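Nenddale Press Office Corrects Report on Membership Rules

The Nenddale Civic Association has asked the Flasier Courier to correct a June report on its membership policy. The report stated that branches would stop admitting new members under a rule adopted in Chien. The Chien meeting adopted no such rule. It passed 2 resolutions, one on branch accounts and one on the use of the association's name in election material.

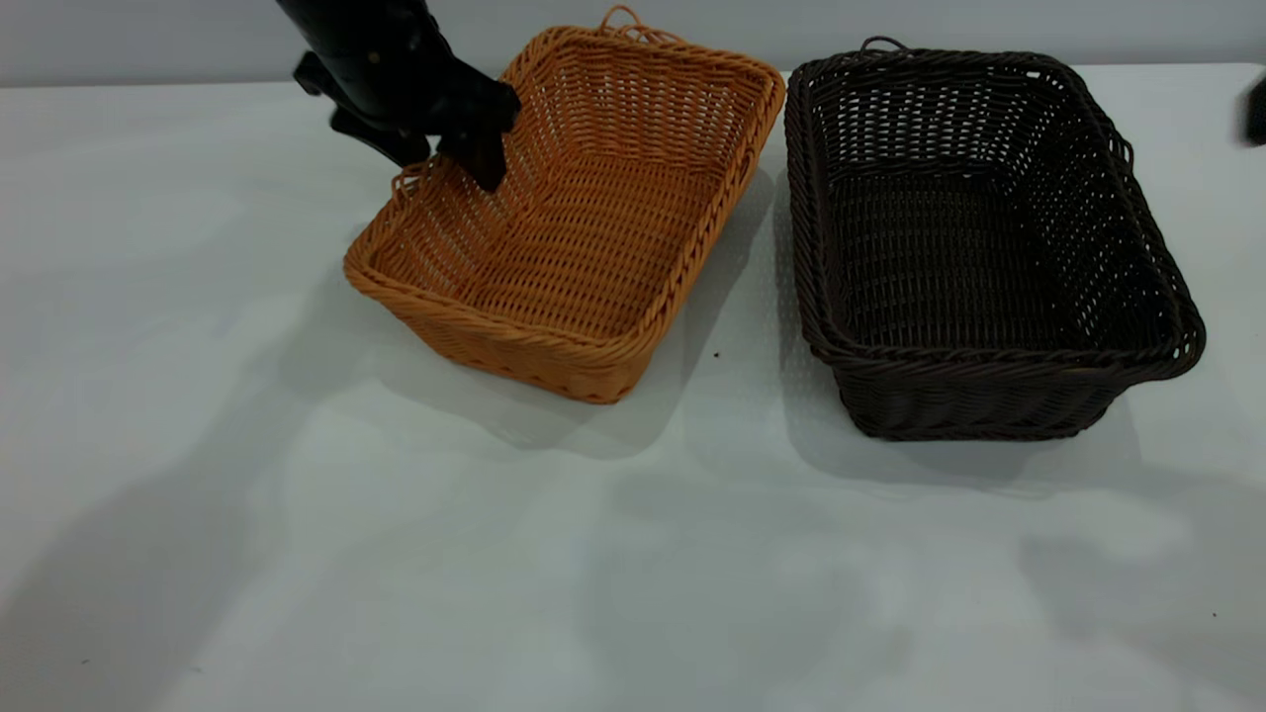
The second resolution appears to be the source of the error. It bars branch officers from endorsing candidates in local elections while in office. Ordinary members are not affected and may campaign as they choose. The full text was sent to all 215 branches and to the newspaper before the report was printed.

The Courier has acknowledged the letter but has not yet run a correction.

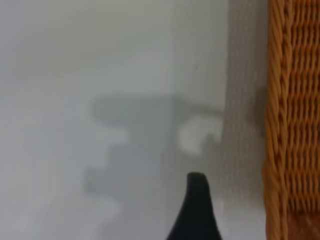 Notice to Branches

Branch secretaries should refer press questions on this matter to the Nenddale office. The Jamby branch has printed 2,000 copies of the resolutions for members. Other branches may order copies by the end of the month.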